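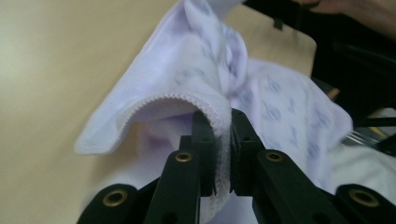

Tala Shboul
Contributing Editor, Home and Textiles

Terry cloth

Terry cloth is a woven or knitted fabric covered in small loops of yarn. The loops give it a huge amount of surface for its size, so it drinks up water far better than a flat cloth of the same weight. It is used for bath towels, robes, washcloths, bibs and beach wraps, and it may be the most hard-working fabric in the house!

Structure

Most woven terry is made with two sets of lengthwise yarns, called warps. The ground warp is held tight and forms the base of the cloth. The pile warp is kept slack, and when the loom pushes a group of crosswise yarns forward together, the slack yarn buckles up into loops. It is a wonderfully clever trick, and it happens many times a second on a modern loom. A soft, low-twist yarn makes a thirsty towel, while a tighter twist gives a rougher cloth that wears longer.

Velour terry has the loops sheared off on one side. The cut side feels like velvet and takes a print well, but it soaks up less water, so many bathers turn the towel over and dry off with the looped side.

Edges and hems

Loops stop short of the edge on many towels, leaving a flat band that can be folded and sewn. Other towels are finished with overlock or zigzag stitching, or with a scalloped border (lovely on hand towels and baby towels).

Regional mills

The mill town of Drusham made terry for hotels and public baths, and its Pitonside works ran 10 wide looms at its peak. Five of these were later moved to Madigan, where knitted terry for babies' clothes had already taken hold. Samples from both places are kept at the Colton textile collection, including a striped roller towel nearly 5 yards long.

Care

New terry often feels slick from finishing agents and gets more absorbent after a few washes. Fabric softener coats the loops and should be used sparingly. A snagged loop can be snipped with scissors, as woven terry will not run the way a knit can.

See also: Chenille, Huckaback, Velour, Waffle weave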